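4. Setting the water level and the flush

Applies to the Drostach inlet valve and the Cimano two-part flush valve. Sheet 2324, revised September 24, 2025.

4.1 Turn off the water at the stop tap and flush once to empty the tank. The box claims the valve comes "ready set". Treat that as a hopeful remark and carry on.

4.2 Lift off the lid and lay it flat on a towel. 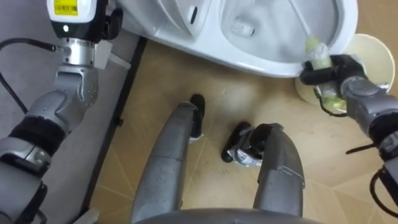
4.3 Turn the blue screw on the float arm until the float sits 21 mm below the overflow pipe. Older Drostach leaflets give 9 mm. We tried that at Flarnerdale and got a steady trickle into the bowl.

CAUTION: Do not use pliers on the screw. It is plastic, whatever the leaflet says about its strength.

4.4 Turn the water back on and let the tank fill. Mark the level in pencil.
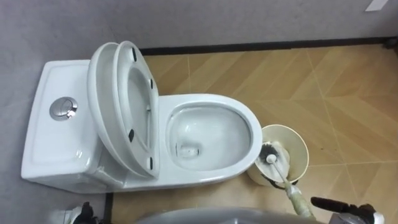
4.5 Now set the short flush. The maker's figures for water saved assume that people choose the right half of the button, and I have yet to meet a household that does. With a round chrome button split in two, like the one in the tank lid here, press each half by itself and check that it springs back. If both go down together, shorten the rods by one notch.

Note: Elmarie Swanepoel prefers two notches. Muchen Ye disagrees, and so do I.

4.6 Put a few drops of food dye in the tank, wait 8 minutes and look for colour in the bowl. 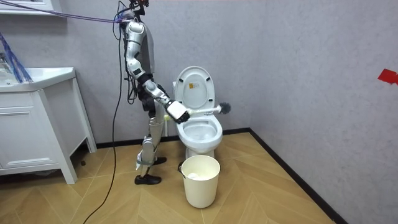 4.7 Tablets that hang in the tank are sold as a way to keep the valve clean. Qian makes one. I would leave them out, as they can harden the seal. A long-handled brush held over the bowl, as shown, looks after the part that gets dirty, and the tank needs only a wipe when you change the washer.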